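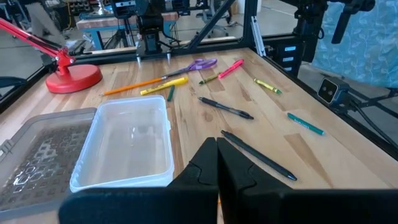
Hospitality Studies / Guest Dining
Reading time: 2 min
Last updated: November

4.2 Menu length and what guests order

Of the 900 dinner orders logged at the Nendska and Plerkard lodges, 294 were for the grilled chicken. The menu at both places offers 20 main courses, several of them described at a length usually kept for property deeds. Pillay's earlier survey at Lorkance found much the same pattern, with soup in place of chicken.

Guests told us they valued choice. They then asked the waiter what was good. At Plerkard, where the waiter had two standing answers, those dishes sold out by 8 pm on most evenings of the study.

Figure 2. Share of dinner orders by main course, both lodges combined.

The kitchen at Gebreyes declined to take part, on the grounds that it has no menu.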